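Tips for a small robot arm in the home workshop: the Multari bench kit

Updated 2025-02-23

I bought the Multari kit from Wemwood in November, for 873 euros with the gripper included. Since then I use it for sorting and placing small casings before I glue them. Some tips for those who think of buying it, or have it already.

Fix the base first, and do it well. The bolts in the box are too short for a thick bench top, so I took longer ones from Grodlow. Tighten them again after the first week.

Use a board with a dot pattern under the parts. Koivisto sells one for 86 euros, but any flat board with regular marks will do. When a part must go back to the same place, you count the dots and write the number on a card.

Leave free space between two parts. The fingers need more room than you think, especially when a part lies diagonally. I turn the gripper first and lower it after - the other order cost me two casings.

Put tape on the floor all around the bench. Yellow is easy to see, also in the evening. The kit has a stop button, but the tape reminds my family (and me) where not to stand.

Try every new movement in the simulator that comes with the kit. It is slow to load on my old laptop, but you can draw your own room in it, with shelves and walls, and find a bad path before it becomes a broken part. Save each version under a new name.

Wipe the fingers with a dry cloth. Oil makes them slip, and then the arm puts the part down crooked.

What I like less: the manual has 377 pages and no index, and the spare fingers are sold only in pairs. With the board, the bolts and one spare pair I stayed just under 1000 euros. For occasional work it is a lot of money. I use mine nearly every evening, so I would buy it again.
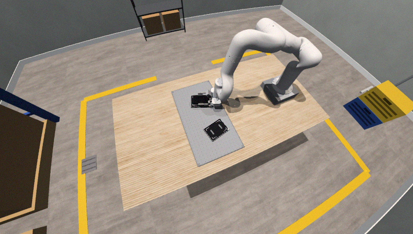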